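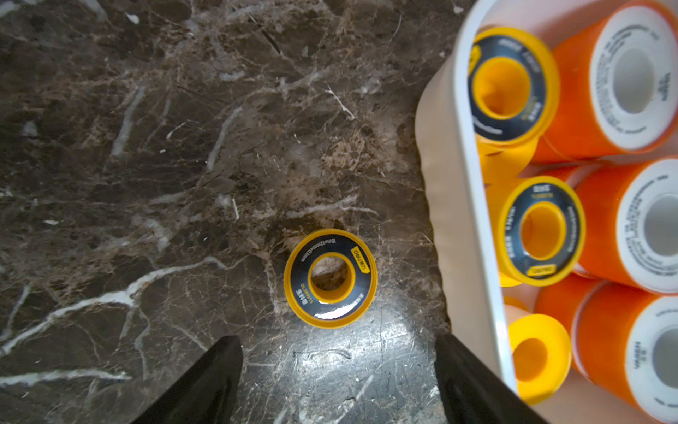 Wrist view, one yellow roll still out on the stone

Wrist cam demos on polished stone: keep the glare or kill it?
Forum index > Data collection > Manipulation

jiltton_kev
Posted 2023-12-22

Top of the post is a still from the wrist camera on our tape task. Thread seal tape, two sizes, small yellow rolls and bigger orange ones, white bin, brown marble. The job is rolls into the bin. A child could do it, and would be cheaper.

We have 300 episodes so far, teleoperated by me and one other person who has stopped answering my messages. Before I go and record more I'd like opinions on two things.

1. The glare. There's a big silvery patch right between the fingers, which is also exactly where you'd like to be looking when you go for a roll. I can move the lamp. Should I?

2. The marble. It's got white veins running every which way. My boss picked it because it "looks like a real kitchen." I picked my battles and lost this one.

Policy is a plain imitation setup, wrist view plus one fixed view. Nothing fancy.

Kevin F.

foleybot
Keep the glare. If you clean up the lighting you'll train a robot that works beautifully in your lab between nine and five and panics when somebody opens the blinds. Ask me how I spent April.

The marble is a gift, tell your boss thanks.

myrto_d
I disagree with foleybot and have done so in at least two other threads, so at least I'm consistent.

One fixed glare patch isn't variety. If it's in the same spot relative to the fingers every time you hover over the table at that height, the model can learn "silver blob means I'm at pre-grasp height." Then you take it to a matte table and it hangs there like a confused pigeon. Either move the lamp between sessions or get rid of it. Leaving it put is the worst of the three.

foleybot
Fine, "move the lamp between sessions" I can live with. I still say don't get rid of it.

zelter_refugee
What I'd look at before any of that is your bin. In that still the small yellows are in a column down the wall and the oranges are in a column next to them. Are they all like that? If every episode packs the bin in the same stripes, you're teaching interior decorating.

jiltton_kev
Uh.

Most of them, yeah. It wasn't in the instructions. I just think it looks nicer.

zelter_refugee
I've seen this kill a dataset. We had 200 episodes of cups on a rack and the operator always left the handle pointing at himself. He was a tidy man. The policy could only do handles that pointed at a tidy man.

S_Buthelezi
Jumping in from the labeling side of things. Kevin, what's the written instruction per episode? "Put the tape in the bin" or something with color and size in it? If an annotator gets a clip with mixed rolls and the caption only says "tape," you've thrown away the most useful part. You have color, you have size, you have "already in the bin" versus "still on the table." Write it down while you remember it.

Also please have the operator say which roll before they go for it. We tried guessing intent from video afterward, and the annotators split into factions.

jiltton_kev
Right now it's "pick up the tape and place it in the tray." Same string on every episode. I can hear you all sighing.

I'll add another still from the set so you can see how messy the other ones get. Black and yellow rolls as well, more than one thing lying around outside the tray, and the grip is a different animal.
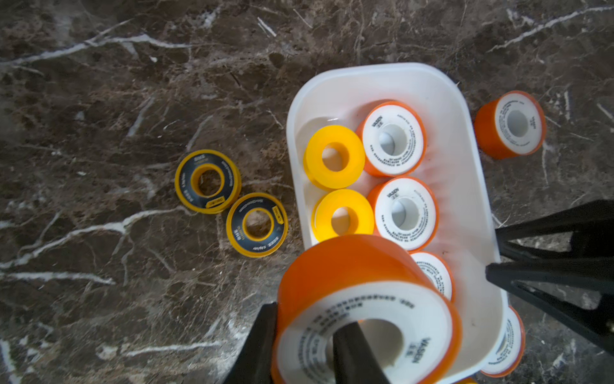

With the orange ones I tend to put a finger through the hole and close the other one on the outside. It feels secure on the controller. What I don't know is whether I should be mixing that with pinching across the full width. The other operator pinches. So the data has two ways of doing the same thing, and I've been telling people that's "multimodal," in the voice of someone who meant it to happen.

myrto_d
Two strategies is OK if your policy class can handle it. If it averages them, you'll get a finger landing on the rim, halfway between the hole and the outside. What are you training?

jiltton_kev
Plain regression head for now. There's a diffusion version on a branch that Cathal swears works.

myrto_d
Then you'll get the rim.

cathal_m
It does work. It worked 7 times.

foleybot
Out of?

cathal_m
I'd have to check.

minari_lurker
One more problem with the finger-in-the-hole grasp. Look how much of the wrist view the held roll takes up. It's huge, and it's hiding part of the tray right when you're deciding where to let go. How's the model supposed to find the free spot? You want the fixed camera doing that work, so make sure it has a decent angle on the tray and that you're not dropping it out at training time. We lost 3 weeks at Ó Riain to a camera dropout setting that a summer intern had left at a very brave number.

S_Buthelezi
Agree with minari. And the robot's other bits come into that view too, on the right, over the side of the tray. Worth checking whether that happens in the same part of every episode. If it does, the model has a free clock.

jiltton_kev
I hadn't thought about the clock thing and now I won't think about anything else.

OK, the plan. Lamp moves every session. Rolls go in the tray however they go in, and I'll sit on my hands about the stripes. Proper instructions per episode, with color, spoken before the pick. One grasp style for the regression run, both for Cathal's branch. The old episodes stay in, but tagged so I can leave them out if they turn out to be poison.

Anyone against?

foleybot
Against tagging them as "old." In a year you'll have four folders called old. Tag by what's different: lamp fixed, bin sorted, generic caption.

zelter_refugee
I'm against keeping the sorted ones at all, but I accept I'm still grieving about the cups.

myrto_d
Keep them, train with and without, post both numbers. And start some of the new episodes with the tray nearly full. I'd bet the policy is fine with the first roll and hopeless with the last one, and two stills with crowded trays don't tell me what your starting states look like.

jiltton_kev
They look empty, mostly. Nearly every episode starts from an empty tray.

myrto_d
There you go, then. Start from full, half full, one yellow left, one orange left, a black one in the way. It's quicker to record too. You only have to do the last pick.

jiltton_kev
Quicker is the first word in this thread that I can take to my boss. Will post numbers after the break, with the denominator. Looking at you, Cathal.

cathal_m
It was 7 out of 7 if you only count the ones where I'd plugged in the second camera.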